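Bench notebook, Flandstead room, October 2024

Arm 2 is back together and I am in a very good mood, so this will be longer than it needs to be.

Start of the morning: wrist joint had play in it again. I could rock the gripper by hand with the brakes on and feel a small click near the end of the travel. Same click I wrote down in January, when I blamed the gripper mount, shimmed it, and called it done. It was the mount, partly. The shim is still fine. But the four screws behind the wrist cover were a good quarter turn looser than they should be, all four of them, and I had never thought to take that cover off. Lesson for me and for whoever reads this: take the cover off. It's two clips and a screw and it comes away beautifully once you stop pulling on the wrong side.

Cleaned the old threadlocker out with a pick, wiped everything down, new threadlocker, torqued in a cross pattern in two passes. Left it alone through lunch, which was hard. Then rocked it again and nothing! Solid. I went back and rocked it three more times just because it felt so nice.

Counter on the controller said 2292 cycles when I shut it down, so that is the number to count from. I want to look behind that cover again well before we double it.

Next the cable. The Aguirre harness that we fitted to replace the original one is a bit stiffer and I had it routed too tight along the housing, so every time the shoulder came round it tugged at the connector. I've given it a big lazy loop now, out from the top of the housing and down, and moved the strain relief back a hand's width. It looks sloppy and it works so much better. Ran the shoulder through its full range at 10 percent speed with my finger resting on the connector body and felt no pull at all. Watch the low poses though. If the arm reaches down and across the bed the loop could sag onto the sheet, and I'd like to know it slides along and doesn't snag on a cushion.

The thin gripper lead is the one I'm less happy with. It still hangs free past the finger. I tried a soft tie on it and the tie sat right where the finger wants to close, so off it came. I have an idea for a little printed clip that would hold it to the back side. Sketch is on the loose sheet tucked in at the back of this book.

After that, the fun part, which was going back to the bedside poses.
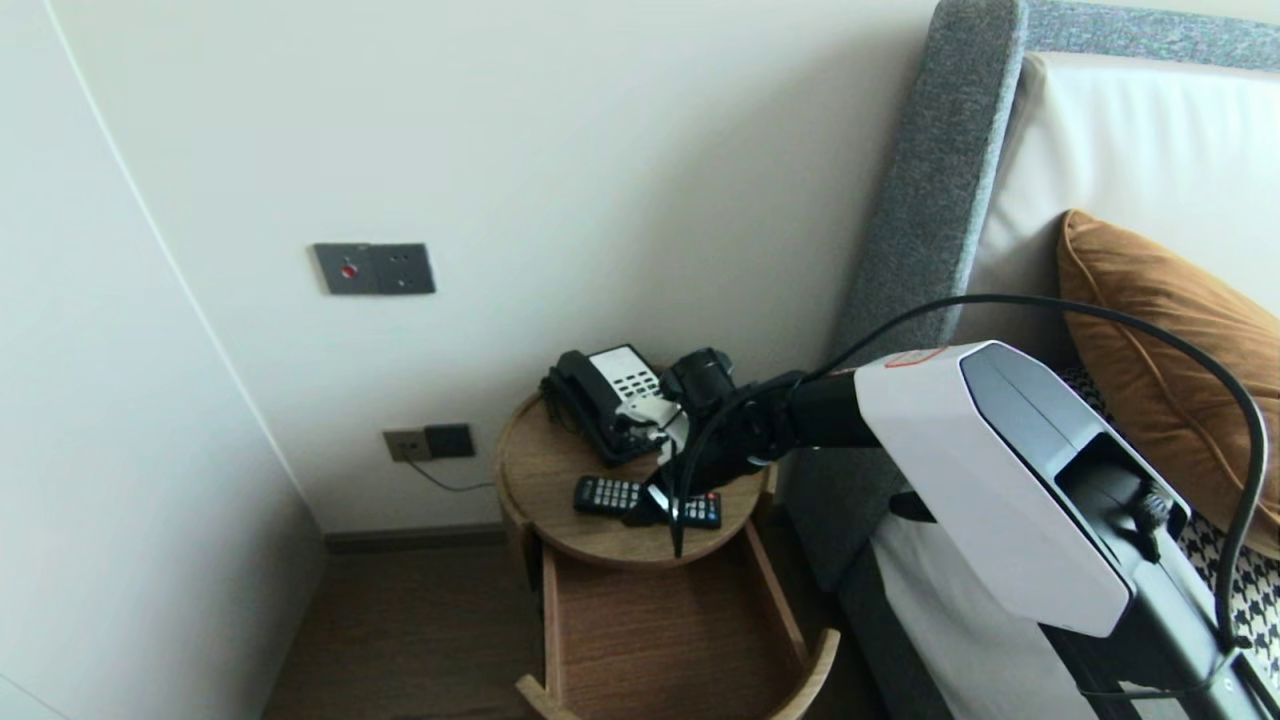

For anybody setting up after me, the approach over the nightstand is the tightest one we teach in this room. There's the wall behind, the headboard on one side, and the telephone and the remotes all wanting the same bit of tabletop. With the drawer open you also lose the easy way in from the front, so the forearm has to come across from the bed side and the wrist does the rest. I love this corner. Everything that is a little off in the arm shows up here first, and a program that gets through it clean will get through almost anything in the Plekamstead kitchen too.

What I did, in order:

Homed the arm, then homed it again and compared. Both agreed to the last digit on the display.

Loaded the old drawer and tabletop poses and stepped through them at low speed with a hand on the stop.

Retaught the two lowest ones. With the play gone from the wrist the finger sits a touch lower than it used to, which makes sense, as I'd been teaching around the slop for months without knowing it.

Left the high poses as they were. They're fine.

Saved as a new file. Old one is kept with "loose wrist" in the name so it doesn't get loaded by accident.

Then a proper run, 45 passes over the table at normal speed, wrist temperature logged throughout. It climbed a little over the first few and then sat flat as a ruler. Before the repair that line wandered all over the place, and I had been putting it down to the sensor. I owe the sensor an apology.

One small worry. On the fast passes I can hear a faint tick from the shoulder as it changes direction. It isn't in the wrist, I checked with the long screwdriver against my ear, old style, with the speed turned right down. Might be the housing panel buzzing against its seat. Might be the first sign of something in the gear. I'll put a strip of felt tape under the panel edge and listen again before I get excited.

Parts: used the last tube of the medium threadlocker. Ginuten has it and also the wrist cover clips, and I'd like a spare set of those, seeing as one of ours has gone white at the bend. Also felt tape, narrow.

Still to do: print the lead clip. Felt under the shoulder panel. Run the low poses with the drawer shut as well as open. Copy the new torque numbers onto the card on the cabinet door, where they still show the old values in my terrible handwriting.

Battery on the torque wrench display is down to one bar.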